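One Pink Bowl, Used for Everything

The woman behind the Gwynne tableware studio laughs when I ask how many bowls a person needs. "One good wide one," she says. "I sell them for a living and I still reach for the same bowl every morning!"

She started in February, in a rented corner in Stikham, with a single shape: broad, low, with a rim that opens out gently. She threw away 162 test pieces before she liked the curve. "I wanted people to see the food. In a deep bowl your salad disappears, and you made it, so you should get to look at it."

Color came next, and she tried plenty of blues and grays first. Pale pink won her over – it goes peachy in daylight and much rosier down in the shade, and she loves that it never looks quite the same at breakfast and at supper.

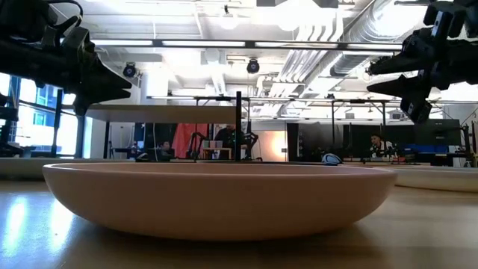
"And matte, always matte," she goes on. "On a shiny wooden table you get plenty of sparkle already. The bowl can be the quiet one."

I asked what goes in hers. Lemons, mostly, then bread dough, then keys and mail when company is coming and the table has to be cleared fast. She serves noodles for five out of it and swears everyone eats more when they have to reach across for seconds.

Her care advice is short: warm water, a soft cloth, no scouring pads. "Put it back on the table when you're done. A cupboard is a sad place for a bowl this wide."

A larger size is next, and I can't wait to see it.

Recent stories
Setting a Table at Zemine
The Fitport Kitchen Sale
Wood Tables and How to Oil Them

Comments (3)

Love the pink. Does it come in a set?

I use my wide bowl for dough too, best thing in the kitchen.

Mine holds onions. No regrets!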